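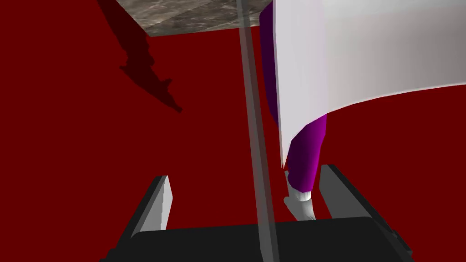
Figure 2. Rendered view from just above a two-fingered gripper, with a translucent grey rod running down the centre and a deep red floor beyond.

4. House rules and the second play

We turn now to the part of the study we most enjoyed, which concerns the rules that groups make up for themselves. Section 3 dealt with rules that were read wrongly. A house rule is a different thing. The group knows what the rulebook says, or is fairly sure, and decides to play some other way. Players have always done this with family card games, and there is a rich body of folklore about money piled in the middle of the board. Much less has been written about house rules in long, heavy games, where a small change in the first hour can do strange things to the fourth.

4.1 What the groups changed

Our 49 groups kept a play diary for each session of Seltano and, where they had time for it, Rinov. Both are games of trade and influence for three to five players. Seltano is set among rival port cities and is driven by a hand of event cards. Rinov is a rail game with loans, shares and a very unforgiving map. The diaries yielded 856 entries that we coded as house rules or proposals for house rules, including those that were argued over and then dropped. We kept the dropped ones on purpose. A group that talks for a quarter of an hour about changing the loan limit, then leaves it alone, has told us a great deal about how it understands loans.

The coding scheme sorted each entry by what the change was meant to protect. Some changes protected a player, most often the one running last. Some protected the clock. A third and much more interesting group protected the story. One table refused to let a port city that had burned down in an event card be rebuilt on the very next turn, although the rules of Seltano plainly allow it and the player concerned had paid good money. The diary says only that it "felt wrong for the city." Entries like that turned up again and again, and they delighted us. These are players giving up a legal and useful move, sometimes their own, so that the history on the table will hang together.

Changes of this kind were far more common in Seltano than in Rinov. We think the event cards are the main cause. Each carries a line or two of flavour text, and the diaries quote that text freely when arguing a point. In Rinov the only printed text outside the rulebook is the name of each railway, and arguments there were settled by sums. One group did decide that a company could not run trains through a mountain pass in winter, but Rinov has no winter, so they first had to invent a calendar for it. They played with the calendar for the rest of the study.

4.2 When a house rule takes hold

Most proposals came up in the first play and were put off until the next. Diaries from the second play are therefore the richest we have, and we would urge anyone planning similar work to budget for at least 2 sessions per group. The first session is largely spent finding out what the pieces do. By the second, people have opinions!

Whether a proposal lasted seems to depend on who made it. Changes put forward by the player who owned the game tended to be adopted quickly and quietly. Changes put forward by a player who had just lost by a wide margin were met with jokes. That much we expected. What surprised us was how well proposals from complete newcomers did. Groups would often stop, go back to the rulebook, and find that the newcomer had put a finger on something that regulars had stopped seeing. The hand limit in Seltano is a good case. Regular players had been discarding down to the limit so smoothly that they no longer asked what it was for, and several tables dropped it for a session just to see. Some put it straight back. Others never did, and their diaries describe longer turns, bigger swings and a lot more laughing.

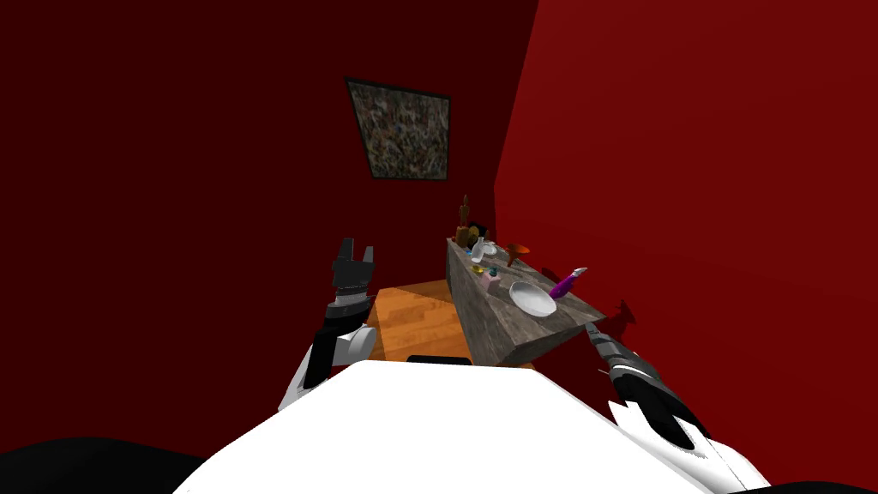 Figure 3. Rendered view over a white robot body and its two arms, the right gripper beside the near corner of a table, in a room with deep red walls.

4.3 Writing it down

Nearly 30 groups kept their house rules on paper in the box. The rest relied on memory, with the results you would expect. We asked the Visser club, our largest host, whether we could copy the sheets stored in its library copies, and the club kindly agreed. The sheets are a treat to read. Many have been corrected in several hands. One Seltano sheet begins as a tidy list and ends as an argument, with notes going up the margin and over the back. A sheet in a copy of Rinov gives a full worked example of share dilution that is clearer than the one in the rulebook, and we have since used it to teach the game ourselves.

Written rules also changed how the unwritten ones were treated. At tables with a sheet, a player who wanted something new was usually told to write it down and try it next time. This slowed the arguments and, as far as we can tell from the diaries, took much of the sting out of them. It also gave proposals a kind of trial period. A line in pencil could be rubbed out with no hard feelings, and a few groups went over a line in pen once it had survived a full game.

4.4 Limits

Diaries are written by the sort of person who likes writing diaries. In most groups the same player kept the book throughout, and that player's sense of what counted as a rule shapes everything we have reported. We also know little about the groups that stopped sending entries. The Zitov tables, who met in the back room of a cafe and played faster than anyone else in the study, sent long and lively notes until February and then nothing. They may have lost interest, or they may have been having too good a time to stop and write. Section 5 takes up the same diaries from the side of table talk, and looks at how players describe a bargain before and after it is broken.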